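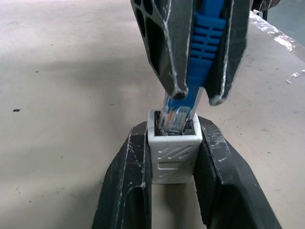
**Tivurau season 2: who's in, who's worried?**

**marshlight_77** wrote:

OK so the second season is up and I have now watched four episodes in one sitting, on a work night, with toast for dinner. I love this show so much! If you bounced off the first season because it took three episodes to get off the ferry, please come back. The new one opens with Ilka already in the harbor office going through her father's ledgers, and by the title card she has found the page with the missing boat on it. I yelled.

No spoilers past episode 4 in this thread please. Use tags if you have to.

---

**dovetail** wrote:

In! The sound alone is worth it. Put headphones on for the fog sequence in episode 2, where you only hear the other boat's engine on the left side for the longest time.

I do miss the old theme song, though. The new one is fine.

---

**Pell_R** wrote:

I'm going to be the grump. I liked season 1 *because* of the ferry. It trusted you to sit there with those people. Now every scene ends with somebody finding a letter. Episode 3 has two letters and a voicemail.

Still watching, obviously.

---

**marshlight_77** wrote:

> Episode 3 has two letters and a voicemail

Ha, OK, fair on the voicemail. But the second letter is the one Gheorghița Ursu reads out loud in the kitchen, and I would take ten more letters if she gets to read them. She goes so quiet on the last line that I had to turn it up. Best thing she's done since Getura, and I've seen Getura more times than I should admit.

---

**kettle_on** wrote:

Where is everyone watching? It's not showing up for me on Kivi, only season 1 and the Christmas special.

---

**dovetail** wrote:

@kettle_on Kivi is getting it in August. It's on Fernus right now, and the trial covers it if you're quick. Episodes go up on Monday.
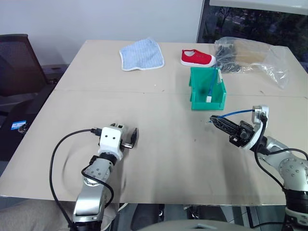
*Table, Monday, before episode 5*

Snacks come later. My sister is bringing the good crackers, and we're redoing the fog sequence first so she can hear it properly.

---

**Pell_R** wrote:

Watched 3 again last night on marshlight's orders. The kitchen scene is very good. I'll give you that one. I still think the brother is being written as a different man from last season. He spent all of season 1 refusing to go near the water and now he's rowing out at night with a lantern, and we get one line about it.

---

**marshlight_77** wrote:

See, I read that completely differently! He says "it was worse from the shore," and to me that covers it. He's had a whole winter of standing there. I'm happy they left it at that and didn't give him a speech about it.

---

**Pell_R** wrote:

He could have had a small speech.

---

**oxbow** wrote:

First post in here, hi. I did season 1 over the weekend after seeing people go on about it in the general thread. Is it true there were 11 episodes planned and they cut it down? The lighthouse plot feels like it's missing a chunk.

Also I went looking for the old discussion thread and it has 1,090 replies. Is there a good place to start?

---

**dovetail** wrote:

Welcome @oxbow!! I've heard the 11 thing too but never seen where it came from, so I wouldn't swear to it. For the old thread, skip to the finale night posts. People were losing their minds over the bell.

---

**kettle_on** wrote:

Trial started, episode 1 down. I take back everything I said about waiting for August. The ledger!! Why is a woman turning pages the most exciting thing on TV?

Pell, I'm with you on the theme song, if that helps.

---

**Pell_R** wrote:

That was dovetail. I like the new theme song.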